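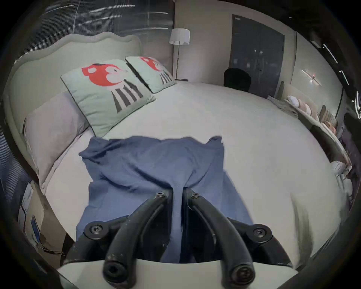

My grandmother's neighbor, Concetta Bianchini, gave me her recipe for lemon ricotta cake in April, and I have been making it badly ever since. I don't mind one bit (my family has eaten every crumb), but I did want to write down where I've got to before I forget it all again.

She measured everything with a coffee cup, and when I asked which coffee cup she laughed at me. So the first few cakes were pure guesswork. One sank in the middle, one was so wet we ate it with spoons, and one I left in while I was on the phone with my cousin Sveva Melis, and we don't talk about that one.

The best so far uses two lemons, zest and juice both, and I let the ricotta drain overnight in a sieve. Concetta says overnight is silly and an hour is plenty – but she buys hers from a man who makes it that morning, and I get mine from the supermarket in Plekthorpe, so I'm sticking with overnight. The oven goes to 170 Celsius, which I have to look up every single time because my dial is in Fahrenheit and I never remember to write it on the card. It's usually done in around 50 minutes, when the top has some color and the edges come away from the pan.

Let it cool all the way before you cut it! I know, I know. I never manage it either, and the first slice always falls apart on the plate.
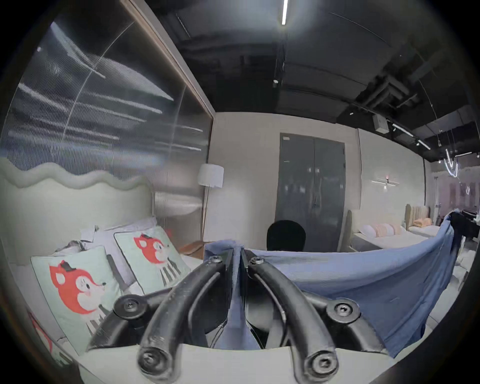
## What I'm trying next

Sveva thinks it wants almonds, and her mother puts in a spoonful of semolina, so I may do one of each and have people over. If your family makes one like this, please tell me how, coffee cups and all.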